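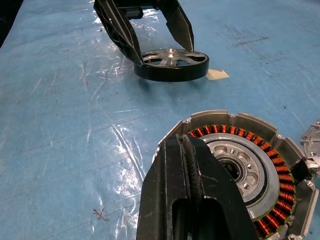
About Skirkura

Skirkura is a small test lab for two-armed robots. We take methods that other people say work, run them on parts that come from real machines, and write up what we get. We also build methods of our own, and we try to be at least as hard on those.

Most of our time at present goes into one problem: putting small electric motors together and taking them apart with two arms. It sounds narrow. We picked it for being narrow. A robot that folds a towel badly still leaves you with something like a folded towel, and people will argue for an hour over whether it counts. A rotor is either seated in its stator or it isn't, and a feeler gauge settles the argument.

Why we are hard to impress

The lab was started by Taha Kamel, who had spent years on the buying side, reading robot papers for a company that wanted to know which of them it could use. His answer was usually "we can't tell from this." The success rates were high and the parts of the paper that would let you trust them were thin. How was a success scored? Who reset the table between runs, and how carefully? How many runs were thrown out for "hardware issues," and who decided? Was the method tuned on the same layout it was tested on?

Those questions are still the first page of our lab manual. A method that comes through them with a 60 percent success rate interests us more than one that skips them and reports 95. We have had clients who did not like hearing this.

We should say that we hold no grudge against learned control. We use it every day. What we doubt is the step from "it worked in the video" to "it works," and that step gets taken in this field with very little fuss.

The Saber method

Saber is our own approach to two-arm assembly, and the reason a lot of people find this page. The short version is that we split each job into contact and no contact. Moving a part through open air is left to an ordinary motion planner. The stretch where metal is about to touch metal, and the stretch just after, goes to a policy trained on human demonstrations. The handover between the two is decided by a small separate model that looks only at the wrist views and at motor current in the fingers.

The idea behind it is plain enough. People who demonstrate a task spend most of the recording moving through empty space, and a policy trained on the whole recording spends most of its capacity learning to do the same. We wanted the training to go where the difficulty is.

What we found is less tidy than we hoped. On seating a rotor in a stator, Saber did better than a policy trained end to end on the same demonstrations. On removing the rotor again, it did no better at all. We expected removal to be the easier half. It has a problem of its own: the magnets let go all at once, and if the second arm isn't holding the housing firmly the whole part jumps. Saber's handover model was trained on contact beginning. It had seen very little of contact ending in a jerk.

We also found that a good part of the gain on insertion disappeared when we gave the end-to-end policy better wrist views. We had been comparing our method on good cameras against the other one on the settings we had first set up for it, which were worse. That was our mistake. We caught it late, after we had already shown the first figures to Demetance, and we had to go back and tell them. The gap that remained after the fix is smaller. We think it's real. We would like someone else to check. 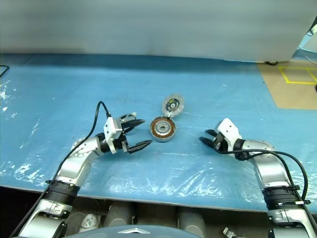 The part of the job that gives the most trouble is the last bit of travel before the parts meet. Copper windings are easy to scuff and a cast housing is not forgiving, so a policy that "searches" for the right position by nudging around can finish the task and ruin the motor. Under a simple done or not done score, that run is a success. Under ours it isn't. Every stator gets looked over after a run, and a fresh mark on the windings counts as a failure even when the rotor ends up exactly where it should be.

This one rule has cost us more percentage points than any other. When we applied it to our own older results, two of the three we were proudest of fell apart. The third held up. We have left all three on the results page, with the new scores next to the old ones.

How we test

The rules are short and we don't bend them for clients or for ourselves.

Each condition gets 30 runs. That isn't many, and we say so in every report. It is enough to tell a large difference from none and not enough to tell a small difference from luck. If two methods come out close, we write that they came out close.

Start positions are drawn up before the first run, on paper, by someone who will not be running the robot. Once they are drawn they stay. A position that looks unfair on the day is run anyway.

The person scoring does not know which method was running. This is harder to keep up than it sounds, as some policies have a recognizable way of moving and an experienced operator can spot them from across the room. Scoring is therefore done from the parts and from a final still, and the motion footage stays closed until the scores are in.

A run that is stopped counts as a failure. We allow an exception when the emergency stop was pressed for something outside the robot's control, such as a person stepping into the cell, and every exception is listed in the report with the reason. In our last full round there were 2.

Motors are retired when the fit gets loose. A rotor that has been in and out of a housing too often drops in almost by itself, and a lab that keeps using it will watch its numbers climb month after month and credit the method. We know this from having done it.

What we don't know

Visitors often ask whether our results carry over to other motors. We have tested a handful of types, all of them small, all with the same general layout of a wound stator and a rotor that fits to it. We have no evidence about larger ones. We have guesses, and we would sooner keep them out of a report.

We don't know how much of Saber's performance comes from the quality of the demonstrations. Our operators are good and have had a lot of practice. When we had new people record a set, the results dropped, though the set was also smaller, so the two effects are tangled together. A cleaner version of that test is planned for November.

We don't know whether two arms are even the right tool for this. A fixture and a single arm would do much of the same work at lower cost if the parts always arrived the same way. Two arms start to pay off when they don't, and how often that is the case depends on the factory. Anyone who gives you a general answer is selling arms.

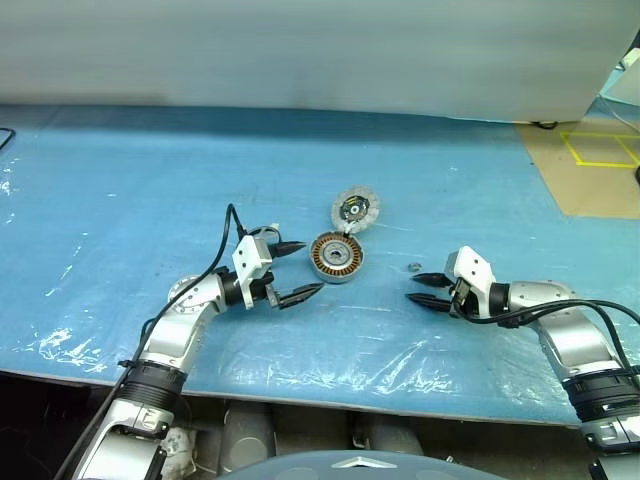

There is also the question of resets. Between runs a person puts the parts back, and that person is skilled, patient, and not included in anybody's cycle time. We have started having the robot do its own resets where it can. It is slow and it fails in ways we hadn't seen before, with small hardware being the worst of it. But we have come to think a method that can't put its own workspace back in order is further from a shop floor than its success rate suggests, and we now report reset performance as a separate line. So far it makes for poor reading. Saber's numbers on resets are the lowest on the page.

Who we work with

Our longest-running partner is Demetance, which repairs and refurbishes motors and would like less of the teardown to be done by hand. They supply used parts in whatever state those parts arrive, and they have been good about bad news. More than 3 of our negative reports were paid for by them in full, with no request to soften the wording.

With Comex we are working on the measuring side: how to score a fit quickly, the same way each time, without a person leaning over the table. It is a dull subject and badly in need of attention. If the scoring is loose, everything built on top of it is loose too.

We take on a small number of outside evaluations each year. You bring the method, we bring the cell, the parts and the rules. You get to see the rules before you sign, and you don't get to change them after. You may publish the result or not. If you publish it, you publish all of it, including the failures and our comments. We have turned down work over this last point and expect to again.

Working here

We are a small team of engineers and operators, and the two jobs overlap a good deal. Everybody who writes policy code also spends time running the arms and putting parts back. It keeps the code modest. Operators are named as authors on reports, and an operator can hold back a report if they think the runs were not done properly. It has happened. The report went out later with a fresh set of runs and a duller headline.

If you want to join us, send a short note and one result of your own that you no longer believe, with an explanation of what changed your mind. We read that before we read the résumé.

Visits

You are welcome to come and watch, by arrangement. Mornings are best, since runs usually start at 9:30 and the afternoon often goes to scoring and cleanup. Please don't ask us to run the one that always works. We haven't got one.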